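June, 11:40 pm

Bus out of Ledham late again so I missed the start of choir. Snuck in at the back, altos already on page 5. Mrs. Moynihan gave me the look. Fair enough.

The Brunier piece is too high for me. Just is. Sang it down the octave and hoped. Tenor behind me humming the wrong part the whole time, nearly lost my place twice.
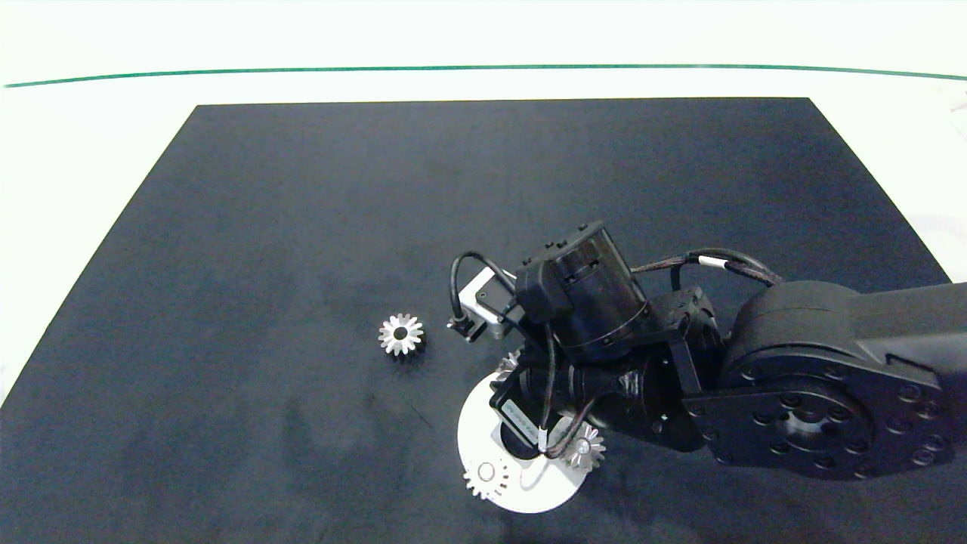
Then the long talk about the Zurkorside trip. Coach is 300 if we fill it, more each if we don't. I said yes before checking my bank account, wich was dumb. Need to call Mom about the dog. Need black shoes too, the old ones squeak.

Walked home, legs tired, still had the second verse stuck in my head. Toast for dinner. Again.
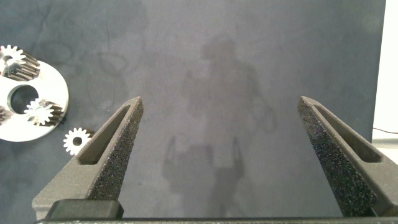
**Aaliyah Pelletier**
Second alto, music librarian

Forgot to say, the folders. 151 copies to number and I've done the first 100, in pencil, at the kitchen table, with the radio on. The rest tomorow before work if I get up. Page 12 is missing from a bunch of them and I can't face photocopying tonight. Throat a bit scratchy. Honey, then bed.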